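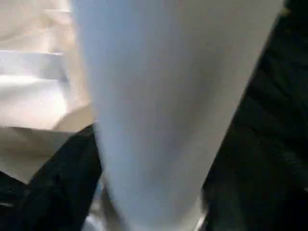

4.2 Close-range views during folding

We came to the question of close-range views rather slowly, having spent most of our first August with the Pletex gripper convinced that a single overhead view would be enough for any folding task we cared to try. It is a comfortable belief, and it held up well until the gripper moved in near the material and hid the very edge the policy needed. The wrist view in Figure 3 gives a fair idea of what the policy has to work with instead: a pale shape fills the middle from top to bottom, the beige folds are left with the upper left, and every outline is softened by motion blur. We kept views like this one in the training set - all 830 episodes include them - and asked the network to learn from them as they were.

Figure 3. Wrist view with beige folded material at left and dark areas on both sides of the pale shape.

The result pleased us more than we had expected. Over 150 test trials on the Jistel bench, the policy trained with blurred views let go of the fabric too early in only two, while the one trained on sharp views alone did so far more often, mostly when the arm was moving fast. We suspect that broad shading carries a good deal of what matters at this distance, though we would be glad to see that tested with other fabrics.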